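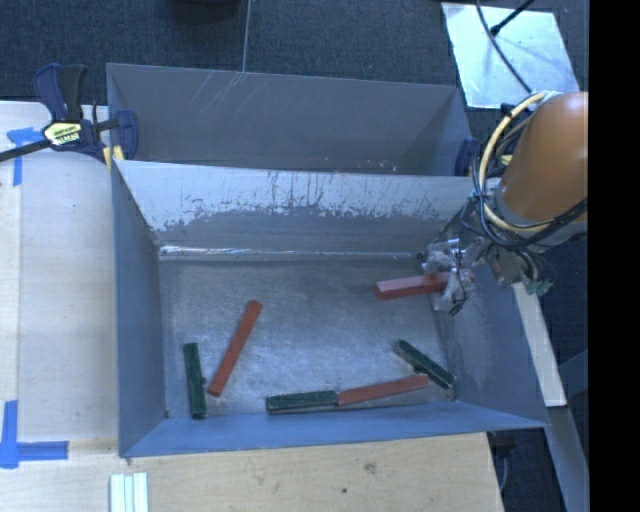 What does a change in the central bank's rate mean for someone who holds money in more than one currency?

It usually means the value of those holdings will shift against each other, sometimes within minutes of the announcement, because money tends to move toward the currency that pays more interest. How far it shifts depends a good deal on whether the markets had already guessed what was coming.

VONDINE OPENS ITS CURRENCY NOTICE SERVICE TO HOUSEHOLD SAVERS

Vondine is very pleased to let its customers, neighbours and friends know that its currency notice service, until now kept for business accounts, will be open to household savers from May. It has been a long time in the making, and we'd like to thank everyone who wrote in, rang up or stopped us at the counter to ask when their turn would come.

The service, called Rudska, sends a short plain-language note whenever a central bank changes its rate in one of the 6 currencies we hold for customers. Each note gives the old rate, the new rate and what the change does to the interest paid on your own balance. Notes go out within 30 minutes of an announcement during our opening hours, and by 9 a.m. the next business day for anything decided overnight.

During the trial, 1373 account holders received the notes and many of them were kind enough to send us their thoughts. The favourite request, by a long way, was for fewer abbreviations — we've taken that to heart, and the glossary at the foot of each note has been rewritten from top to bottom.

"My own mother keeps a little money in euros for her trips home, and she used to ring me every time she heard the word 'hike' on the radio," said Ivone Rezende, head of savings at Vondine. "I wanted something she could read over a cup of tea and then put away, knowing where she stood. She still rings, of course, but now we talk about the garden."

Household savers can choose between email and posted letters, and can change their minds as often as they like. There is no charge for the first three months. After that, the email notes stay free and the posted ones are charged at the cost of the stamp.

Rudska notes are general information and are no substitute for personal advice. Exchange rates can go down as well as up, and past movements are a poor guide to future ones.

Customers of our Araújo and Muratura branches can sign up at the counter, where staff will be glad to go through a sample note with you. Everyone else can join through the savings page of their online account.

Media enquiries: Savings Desk, Vondine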